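Storage and Drying of Calligraphy Brushes in a Shared Studio
Student Project Report, Briswood College, Applied Design Program
Submitted 2020-02-09

1. Background

The Briswood calligraphy studio is used by three classes and an evening club. At the beginning of the project, brushes were kept upright in jars or laid in a drawer after rinsing. Students reported splayed tips, loose hair and, in several brushes, a musty odour. The program office asked the project group to recommend a storage method that would suit beginners and could be kept up without a technician.

2. Method

The group set aside 50 brushes of mixed size and hair type. Each was labelled on the handle with a paper tag and assigned to one of three storage methods: jar, flat tray or hanging rack. All were washed in cool water after every class, pressed in a cotton cloth and shaped by hand. The trial ran for 6 weeks. The condition of the tip was recorded at the end of each week on a sheet adapted from the Lirkitz studio handbook.

Two kinds of rack were considered. The first was a plain metal stand offered by Stollance, a local supplier. The second was a carved wooden rack with posts and a crossbar, of the kind traditionally placed on a writing desk. The wooden type was chosen for the trial. Its hooks sit well above the lower rail, and most of the brushes in the studio already have a loop at the end of the handle.

3. Results

Brushes stored in jars with the hair upward held water near the ferrule. Four of them had begun to shed by the final week. The flat tray gave better results with small brushes, but the larger ones dried with a flattened side. Hanging brushes kept the most even point.

Length was the main difficulty with the rack. A long brush may come very close to the lower rail, and a thick one needs clear space on both sides while it is damp. The group therefore recommends that large brushes be given a hook to themselves, with the neighbouring hook left free until the hair has dried.

4. Desk Layout

The rack should stand at the back of the desk, near the wall, where sleeves will not catch it. The practice felt is laid in front. Felts printed with red practice squares were preferred by beginners, who used the dashed guide lines to centre each character. A dark tabletop also made stray hairs harder to see, and it should be wiped after each class.

5. Recommendations

The studio should purchase two further racks before the May intake. Jars may be kept for dry brushes only. New students should be shown how to rinse, shape and hang a brush in their first class, and the Carretero washing guide should be posted beside the sink. Felts should be aired flat before they are rolled and put away.

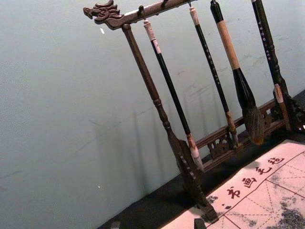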